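Handling Systems 2 – week 8 notes
Evaluating a bought-in product: the Brenard two-arm sorting kit
Notes by Dagim Mekonnen, corrections to me or Bianca Sima please

Read before the practical. The kit is on trial from Destemus, so treat this as a review exercise as much as a robotics one. Your write-up is due 11th June.

What is on offer

Two arms, two grippers, a head camera, a control PC, and the Yimer task software with one year of updates. Destemus sell it as a "ready to teach" kit: you show it a job by hand, it learns the job, it repeats it. Training day is extra. Spare finger pads extra as well, 235 for a set, which I thought steep.

Their claim is a new task in 800 demonstrations or fewer. Keep that number in mind. The leaflet doesn't say what counts as a task, or what sort of objects were used, or who did the demonstrating. Ask those questions of any claim like this.

The test job

Mixed parts from one tray to another. Sounds dull, is not easy. Boxy things give the fingers two flat sides to close on. Round things roll, or turn in the grip. Anything lying flat and wide has to be taken by the rim or by one wall, and the software must pick which.

We start with everything in the red tray and the blue one empty. Electrical bits mostly: a modular breaker, a push-button box with green and red buttons, a small capacitor stood on end, a little part with a round knob. Plus a roll of packing tape, becuase every real bench has one.
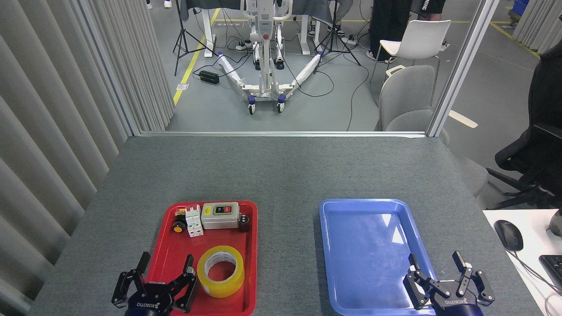
Things to think about before you start

1. Which part would you pick first, and why? Crowding matters. Taking a part from the middle of a cluster means putting two fingers down between neighbours.

2. Which arm? Source is on the left, target on the right. One arm can do the lot if it has the reach, or the parts get handed across. The handover costs time and is one more place to drop something. Yimer lets you choose, default is handover.

3. Gripper opening. These are Robotiq two-finger units. Look up the stroke for the exact model on the data sheet, don't guess it from a photo. Then measure the tape roll.

4. Glare. The trays are shiny and the lights are overhead. Run a few picks with the blinds open and a few closed, note both.

How to score

Use the sheet from the Rerkdale module, same columns. A pick counts if the part leaves the tray and is set down inside the other one. Part upside down – still counts, but note it. Part dropped and picked up again without help – counts as a retry. Anything you touch with your hand is a fail, even a nudge.

Do 3 full runs per group. Tray laid out afresh each time, not copied from the last run. Write down the layout before you press start or you will forget.

What the review should cover

Set-up time, out of the box to first pick. Ours took most of November, to be fair half of that was waiting for a cable.
Quality of the manual. Chapter on calibration is good, chapter on error codes is thin.
Results against the claim.
Running costs, pads included.
Would you buy it, for whom, at what price. A small parts shop and a teaching lab may well want differnt things from it.

No more than 3 pages. Tables are fine, screenshots of the Yimer menus are not.

Safety

Stop button within reach of one person who does nothing else. Sleeves up, lanyards off. Keep hands off the felt while the arms are live. If an arm stalls, stop first, then look.

Next week: Bianca on grip force and soft parts. Bring the data sheet.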